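Why Do We Sort Things?
Staniforth Children's Library, Learning at Home series
For readers in grades 2 and 3

Sorting means putting things into groups. Each group has a rule. If the rule is "red," every red thing goes into that group, and everything else stays out.

People sort every day. Stores sort food so that shoppers can find the apples. The library in Lakbridge sorts storybooks by the last name of the author. A book by Erhan Duman is placed under D, and a book by Şükran Baysal is placed under B.

Scientists sort too. They place animals into groups such as birds, fish, and insects. Every insect has six legs. A spider has eight, so a spider belongs to a different group.

The same things can often be sorted in more than one way. Buttons may be sorted by color, by size, or by the number of holes. Changing the rule changes the groups.

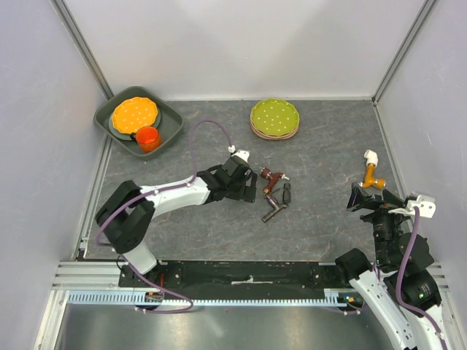 A sorting rule must be clear, so that two people using it will make the same groups. "Nice things" is not a clear rule, as people may disagree. "Things with dots" is much better. By that rule, the yellow-orange plate belongs in the group, and the red-orange mug does not. Under the rule "plates," the gray-green plate would join the yellow-orange one.

Try It
Ask an adult for 10 small objects from the kitchen. Choose a rule and make your groups. Then ask a family member to guess the rule.

New words
Group: things that belong together
Rule: what decides where each thing goes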